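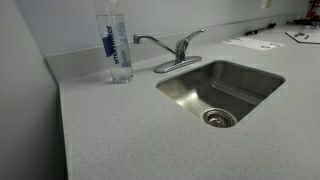 Bar sink

A bar sink, also called a prep sink or hand sink depending on where it is fitted, is a small single-basin sink set into a short run of counter away from the main kitchen sink. It is used for filling bottles and glasses, rinsing small items and washing hands. Bar sinks are common in break rooms, classrooms, hotel rooms and home bars, and in larger kitchens as a second water point.

Size and shape

The basin is usually square or nearly square, with rounded corners. Round basins exist but give less usable floor area for the same cutout. A square basin 13 inches on a side is a common choice for a shallow counter, where room must be left behind the basin for the faucet. Basins 7 inches deep are adequate for glasses and cups; deeper ones reduce splashing under strong flow but leave less room for the trap in the cabinet below.

Mounting

Two methods are in general use. A drop-in sink has a rim that rests on top of the counter and is sealed with a bead of caulk. An undermount sink is fixed to the underside of the counter, leaving the edge of the cutout exposed all the way around. Undermounting requires a counter material that can be cut and finished on its edge, such as stone or solid surface. It is not suited to particleboard tops, which swell when the cut edge takes on water. The exposed edge is normally rounded over slightly to resist chipping.

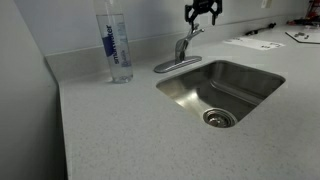

Undermount bar sink in stainless steel with a single-handle faucet on a deck plate.

Stainless steel is the most common basin material. A brushed finish hides fine scratches better than a polished one, though the drain ring is often polished in either case. Mineral spots are more noticeable on the walls than on the floor and are removed with diluted white vinegar, wiped along the direction of the grain.

Faucet

Single-handle faucets are preferred on bar sinks because they take up little width. The body may stand directly on the counter or on a deck plate, a flat metal cover that spans unused holes and spreads the load of the mounting nut. The spout is often slender and swings to either side. On a small basin this has a drawback: a spout turned too far will discharge onto the counter. Some models include a stop that limits the swing, and the Tunau fitting guide advises setting it before the supply lines are connected, while the body can still be turned by hand.

Clearance under the outlet determines what can be filled upright. A tall water bottle may have to be tilted beneath a low spout. High-arc spouts solve this but splash more in a shallow basin.

Counter and backsplash

The counter around a bar sink is often solid surface or a stone-like material with a fine speckled pattern, which hides crumbs and dried drops. A low backsplash of the same material runs along the wall and is returned at the corner where the counter meets a second wall. The joint between counter and backsplash is sealed with silicone.

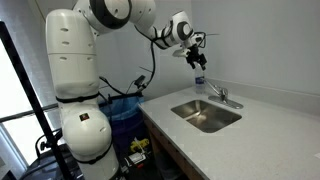 Space on the counter beside a bar sink is limited, and items left standing there should be kept clear of the faucet handle through its full travel. The narrow strip between faucet and backsplash collects water and is the area most often missed in cleaning. Hermans, a counter fabricator in Prallenau, specifies a gap of 2 inches between the back of the deck plate and the backsplash so that a cloth can be passed behind it. The Skodero installation sheet gives the same figure.

Drain

Most bar sinks use a smaller drain opening than a full kitchen sink. Replacement strainers must be matched to the opening, and kitchen strainers do not fit. In an undermount basin the drain may be centered or set toward one side. An offset drain frees part of the cabinet below and leaves a larger flat area on which to stand a glass.

See also

Deck plate
Solid surface
Undermount sink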